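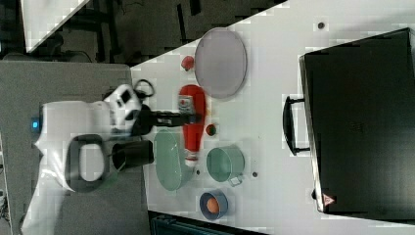 Still doing the dishes myself

Every July the same round of clips. Robot folds shirt. Robot loads dishwasher. Then I look over at my own sink and, well, no change there.

I want one. Let me say that first, becuase people who write this kind of column usually turn out to hate the whole idea. I'd hand over the kitchen on Friday night and not ask for it back. But is it ready? No. Closer than five years ago, sure. Ready, no.

Take clearing a table. Plate, bowl, pot, a bit of fruit, a bottle that's fallen over. My kid can do it while complaining. For a two-fingered gripper every one of those is a separate problem. The bottle on its side wants to roll. A plate lying flat gives you almost nothing to pinch. Fruit bruises. And that's before anything is greasy, which at my house is everything.

Speed too. Most of the clips are sped up, look for the little number in the corner. I sat through one from Staltia at normal speed, 588 seconds, a table for two. Almost ten minutes. I cheered when the cup went in. Then I remembered I was watching someone clear a cup.

The numbers they like to quote don't help much either. Hitovau put out a figure of 1,832 successful picks and everybody passed it along. Out of how many tries? Same table? Same bottle? Somebody fixing the light between runs? Couldn't find it on their page. Maybe it's there, I was in a hurry.

Shop floor is a different story, kind of. I spent nine years at a packing plant outside Cutden and we had arms on the line the whole time. Good ones. Around 600 boxes a shift, same box, same spot, no lunch. But change the box and the line sat there until a tech came over. Wet cardboard, forget it. We kept people at the end of the line for exactly that, and last I heard they still do.

A kitchen is the box changing every time. Thats the part the price tags skip. The Policarpio people are talking about a home unit, rent by the month, and I'd like to know who I call when it's got my one good pot by the handle and won't let go.

So what would convince me? Normal speed, no cuts. My table, not theirs. Spaghetti night. Let it run a week with the dog loose and show me the plates that broke as well as the ones that didn't. Do that and I'll sign up the same day, and pay the deposit.

Until then, sponge is by the faucet. Your turn if you're visiting.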